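Grunelis Support Portal
Ticket: Auto-labeler marks unplug episodes as success with the plug still in
Product: Grunelis Recorder, labeling module
Site: Hollenstein, bench cell
Priority: Normal (raised from Low by customer)
Status: Waiting on vendor

Original report

We're collecting teleoperated examples for the Callell task set. The tasks are pulling a plug, moving a cord out of the way, and picking up a phone. The June batch has 761 episodes in it. Your labeler passed nearly all of them as "success, clean" and rejected 38. I watched the rejected ones first, expecting junk, and most were fine. Then I watched some of the passed ones, and that is why I'm writing.

The release notes say the new labeler "understands task completion." What I see is a labeler that understands the gripper opened at the end. If the operator lets go and backs off, it says success.

The wrist view below is from an episode the labeler closed as "unplug, complete."

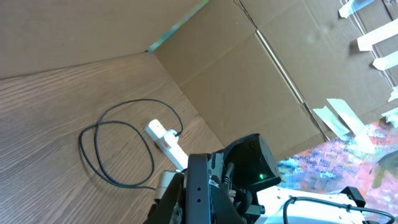
Theresia Zwahlen
Data collection lead, Hollenstein

The cord is still plugged into the power strip. I don't need a confidence score to tell me that. I've asked twice on chat what the label is computed from and was sent the same help page both times, so please don't send it again.

Reply from Emness support, Imtiaz Siriwardena

Hi Theresia, thanks for the details. The labeler combines the gripper signal, arm pose and wrist video. In our experience a mismatch like this usually comes from the scene setup: reflections, loose cords in the background, or a workspace that differs from the calibration set. Could you try the following and report back?

1. Restart the recorder and redo the wrist camera calibration.
2. Check the phone task for glare, which can upset the object tracker.
3. Turn on verbose logging and repeat one plug episode.

Troubleshooting log, T. Zwahlen

Step 1. Restart and recalibrate

Done at 9:40, and again after lunch with the arm powered down fully in between. Calibration passed both times. I relabeled the same episodes and got the same labels, down to the timestamps. I didn't expect a restart to fix a labeling rule, but it's done and you can cross it off.

Step 2. Glare on the phone task

I'll grant you there is glare. The screen was on and it picks up a bright spot from the overhead light. If the tracker were losing the phone, though, I'd expect the box to jump around, and it sits on the phone for the whole episode. The frame I'm attaching is one where the labeler wrote "object grasped." The fingers are spread wide with the phone between them and neither one is touching it. Glare doesn't explain that. I moved the lamp and ran 6 more attempts anyway, never closing the gripper far enough to touch the phone. It called 4 of them grasped.

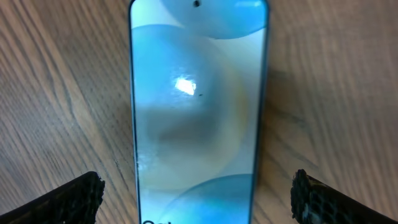 Step 3. Verbose logging on the plug task

Logging is on and the file is attached to the ticket. The lines that matter are the ones reading "contact_end -> task_end." There is no line between them where anything checks the plug. I may be reading it wrong, and if so I'd like someone to point me to the check. The wrist video is loaded, and then as far as I can tell it isn't used for anything except the thumbnail.

One more frame, pulled from the middle of the logged episode.

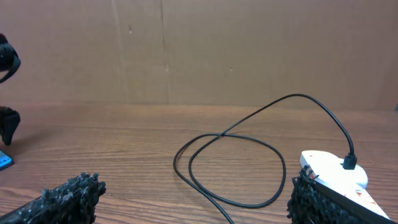 My main worry is what a policy learns from labels like these. We train on the passed episodes only, so every false success teaches the arm that touching is the same as finishing. Look at where the log puts contact_start here: the right finger is against the side of the white body and the plug is standing upright in the top of it, still in. That contact opened the clock, the operator let go a moment later to regrip, and the labeler called the episode over at the release. Everything after that was trimmed, including the part where the operator tried again. So we lose the retries too, and those are the examples I wanted most.

Reply from Imtiaz Siriwardena

Thanks, this is very helpful. I've passed the log to the labeling team. They confirm that trimming at first release is the default for single-grasp tasks. You can set regrasp_allowed to true in the task file, which should bring back the trimmed part if raw recordings were kept. On the completion check, they believe the video model falls back to gripper state when its score is low. A higher threshold may help.

Reply from T. Zwahlen

Raw recordings were kept. I never trusted the trimming enough to delete them.

I set regrasp_allowed and reran the plug episodes from Step 3. The retries are back, so that part works and it should be in the manual. I haven't touched the threshold. If a low score falls back to gripper state, raising the threshold just means it falls back more often. Please ask the team whether they meant lower, and whether the fallback can write "unknown" in place of "success."

Until I hear back, we're labeling by hand and the auto labels stay out of the Callell training split. Leave the ticket open, please. The last one closed itself.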